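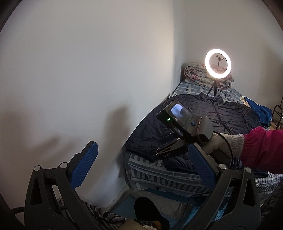 Grorier House, Bavville
Minutes of the residents' meeting, Wednesday, March

Held in the kitchen, start at 7:10 p.m.
Present: Branwen Bevan (chair), Edem Acheampong (minutes), residents of rooms 1, 2, 4 and 5
Apologies: room 3, who works the evening shift

1. Minutes of the last meeting
Read and accepted with one correction. Under the point about the hallway, the shoes which were removed belonged to room 2, not to room 5. Edem apologized to room 5 and has corrected the copy in the folder.

2. Bedding
Branwen reported that the bed linen of the house is now mixed between the rooms and that some sets are not complete. The blue and grey striped sheets belong to the house. The floral comforters belong also to the house, except one that room 1 bought herself and marked on the label with her initials. The checked mattress covers must stay on the mattresses at all times, also when a room is between two residents.

Room 4 asked if it is allowed to use her own comforter. Yes, but then the house comforter should be folded and put at the end of the bed or given back to the linen cupboard, and not stored under the bed, where it collects dust.

It was discussed how often the mattress covers should be washed. Room 2 proposed every month, room 5 found this too much. Agreed: every second month, and always when somebody moves out. The covers are too big for our washing machine when two are put together, so please wash one at a time.

Action: Edem will write a list of what belongs to each room. Everybody checks their own bed before the next meeting and tells him what is missing.

3. Winter jackets
The hooks in the hallway cannot hold more jackets. One hook came out of the wall in the first week of the month and the hole is still there. Several residents now lay their jackets on the bed, which is understandable, but it means that the jackets come in contact with the sheets after the bus and the street.

Zileck, the store next to the station, offers vacuum bags in packs of 10. Room 1 has used them at her parents' home and was satisfied with them for sweaters. For down or quilted jackets she does not recommend them, because the filling stays flat for a long time. Branwen prefers cotton covers and hangers. It was agreed to buy one pack of bags for sweaters and scarves only. The quilted jackets shall be zipped, put on a wide hanger and kept in the wardrobe of each room until the autumn.

Room 5 said that his wardrobe door does not close if two thick jackets hang inside. Edem will look at the hinge on the weekend.

The puffer jackets can be washed in the house machine at low temperature. Please empty the pockets first – last time there was a lip balm.

Action: Branwen buys the bags. Edem repairs the hook and looks at the wardrobe door.

4. Wire racks
There was a longer discussion on this point. The black wire racks were bought for the bedrooms, so that clothes do not lie on the floor or on the bed. At present two of them stand in the hallway with boxes on them, and the passage to the bathroom is narrow. Room 2 answered that there is no other place for the boxes.

Agreed: each room keeps one rack. The boxes go to the cellar, where the left shelf is now free. Please put felt under the feet of the rack, the wooden floor scratches easily and the landlord has already written to us once about it. Felt pads are in the kitchen drawer, below the tea towels.

5. Lamps and cords
Some residents use a ring light for video calls and put the tripod on the bed. Branwen has no objection to the lamps, but she asks that they are switched off when the resident leaves the room, and that the cord does not go under a comforter or a pillow. Room 4 finds that on the desk the light comes too low for her. She will try with a box under the tripod.

Extension cords with a switch are preferred. The old white one from the living room is not to be used any more and Branwen has taken it away.

6. Laundry
The Võ laundry on the corner washes comforters for 15 per piece if they are brought before noon. Room 1 and room 4 would like to send theirs together. The others wait until it is warmer.

The drying of clothes over the bedroom radiators was mentioned again. No decision.

7. House money
There is 562 in the house box. Approved: 40 for the bags, hangers and one new hook with screws. The receipts go into the envelope on the refrigerator.

8. Other points
Room 5 is missing a glove, grey, left hand. Room 2 asks that the kitchen window is closed at night. The spare key is again with Branwen.

Room 3 sent a message that she agrees with everything except the washing of the mattress covers, which she wants to discuss when she is present. Point 2 will be taken up again for this reason.

The meeting closed at 8:25 p.m. The next one is again on a Wednesday, same time, in the kitchen. Room 4 brings the cake.

Minutes: Edem Acheampong
Read and approved: Branwen Bevan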